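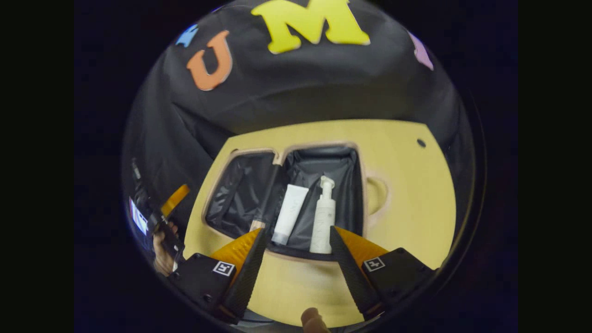 Foam letters on black fabric, with a pale yellow board in front.

April
By Renu Rathore

How to share a bedroom between siblings (when neither of them asked to)

We moved our two in together when the third was on the way. The eldest was 7 and had views. The middle one was 4 and had a recorder. I had read a great deal about the lifelong bond of children who share a room, all of it apparently written by people whose children were asleep at the time.

We are a year in and everyone still has both eyebrows, so I offer the method.

1. Tell them early, and tell them once

Give them a few weeks' warning. Say it plainly, over tea, and then stop talking. I made the mistake of selling it. By the third speech about midnight feasts my eldest had asked what was wrong with it, and he had a point.

Do not put it to a vote. You will lose.

2. Sort the toys before you move a single bed

Empty both rooms into the hall. It will be awful. Make one pile that is shared, one pile each that is not, and a fourth pile that goes up in the loft until somebody asks for it. Our loft pile went up in bin bags and has been mentioned once, in connection with a plastic crab.

The private pile matters more than you'd think. Each child gets one lidded box that the other may not open, ever, even to put something nice in it. Write the name on top. Ours cost very little and have prevented more bloodshed than I have.

3. Draw the borders

Walk the room with them and agree whose wall is whose. Let each one decorate their own bit however they like, and keep your face still while they do it. We have one wall of tidy sharks and one wall that looks like a ransom note.

If you're going for bunks, the top one goes to whoever is old enough for it, and that's the end of the matter. Check the age guidance that comes with the bed. "But I'm brave" is not in it.

4. Stagger bedtime by 30 minutes

The younger goes up first. Story, light out, door pulled to. The elder stays down with a book and creeps in later. He will creep like a wardrobe falling downstairs for the first week. Practise in daylight with socks on.

On the nights it all goes wrong, put one of them to sleep in your bed and carry them through afterwards. Bend your knees.

5. Make up a rule for talking

Ours is that you may whisper until the landing light goes off. I have lain on my own bed listening to a whispered argument over whether a horse could drive, and I wouldn't have missed it. After the light goes off, I come in. I don't say anything. I just stand there in my dressing gown, and it seems to do the job.

6. Give them somewhere to be alone

Anyone who shares a room needs a door they can shut now and then. Ours is the box room for half an hour after school — they take turns, and the one whose turn it isn't will suddenly need something from in there. Hold firm.

7. Expect a bad fortnight

Ours came in week two, just as I'd started telling people how well it was going. There were tears, some of them from children. Keep the bedtimes the same, don't move anybody back, and buy decent biscuits.

The baby arrives next month and will be in with us. I've been asked where we'll put it after that. I am looking at the box room and saying nothing to anyone.

Comments

Lamisi Nutsugah
The lidded box! We did this after the Great Sticker Theft and it worked overnight. My youngest keeps one single raisin in hers.

Satish Grewal
Do you stagger the mornings as well? Mine go down fine but the little one is up at 5 and considers it rude to be up alone.

Renu Rathore
Satish, we have a clock that changes colour. He isn't allowed to speak to his brother until it does. He stands very close to him and breathes instead.

Bimla Tripathi
I shared with three sisters and there was no box room, we had the coal shed. Good luck with the new baby, love.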